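The Long Way Around a Test Tube

How a student robotics club in Gosov spent most of a school year learning to pick up something the size of a finger

The door to the Pollora Club is at the back of the building, past the bike racks, and if you get there a little before four in the afternoon you will probably have to wait on the step with everyone else. There is usually a snack going around. On the day I visited it was a bag of caraway rolls from the Priedītis bakery on the corner, and I had eaten two of them before anybody asked me who I was.

The club has 10 members this year, most of them sixteen or seventeen, and they have given themselves a job that sounds so small I wondered, on the train up, whether there would be enough in it for a whole article. They want a two-armed robot to lift a tube out of a rack, pass it from one hand to the other, and set it down in a second rack without spilling. That's all. They started in November and they are still at it, and I have rarely met a group of teenagers so happy to be stuck.

The goal is the Skellell Challenge, a regional contest for school teams that changes its theme each time. This year's theme is the laboratory bench, and a team is given nine minutes to move as many tubes as it can. A dropped tube costs points. A broken one ends the run, and so the club practices with plastic (after a first week, I was told, that involved a good deal of sweeping).

What surprised me was how much of the afternoon went by with the robot standing still. Two of the students were bent over a notebook, arguing in a friendly way about whether the fingertips should come straight down or lean in a little. Another was writing out the order of moves on a long strip of paper, the way you might write out the steps of a dance - down, close, wait, up, turn, wait again. The waits matter, she told me. Early on they had left them out, and the arm would start lifting before the fingers had a proper hold.

The notebook is a lovely thing, by the way, and I would have been glad to take it home. Every attempt since the beginning has a line in it, 231 of them when I looked, in several colors of ink and several kinds of handwriting. Some of the entries are careful and full of numbers. One just says "no." A whole page in the middle is about tube caps, which come in slightly different heights depending on the box, and which cost the club most of a month before somebody thought to measure them. 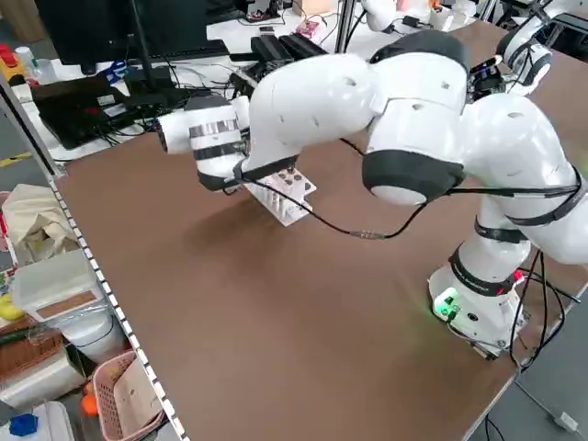 One arm stretches out over the tube rack during an afternoon session at the Pollora Club.

When the arm does move, it goes slowly, much more slowly than I had pictured, and the talking stops. I found myself holding my breath along with everybody else. The first try I watched got its tube up and then let it slip back at an angle. The second went cleanly all the way to the handover, and there was a cheer, and then a groan when the other hand closed on air. Out came the notebook again, and the pen, and the last of the rolls.

The adviser, who teaches chemistry in the mornings, mostly keeps to the side. Her rule is that she will answer a question only after the students have written down what they think the answer is, and she admits it drives them up the wall. It seems to work on visitors as well. I asked her whether they would be ready for the contest and she handed me a pencil.

I wrote "yes, roughly four tubes' worth," and she put the slip in the back of the notebook with the others. By then it was getting on for six, and two of the younger members were already setting up the next try, so I found my coat and stayed to watch one more.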